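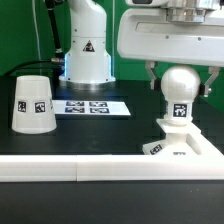
Bench notes, Jan 25, 2025

Gripper comparison is finally going. Ivham fingers vs the Cordier set, same arm, same Birov controller, 15 grasps each to start. More once the scripts stop crashing.

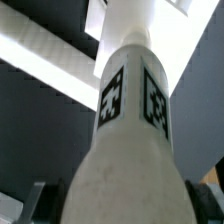 Wrist camera first. Kistodik driver drops frames when the light is strong, so we turned exposure down, then down again. Still not great. Close up the tags on the shoulder come out a bit soft and there's a washed-out band behind them, wich the detector hates.
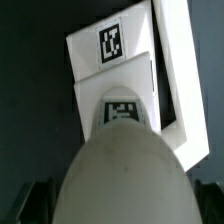
Old exposure setting from October was 1548, dont use it. New values are in the shared folder.
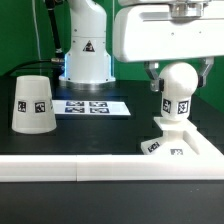 Cordier closes slower but lets go cleaner. Ivham needs new pads, 2 sets on order. Full table next issue, if the logging holds up.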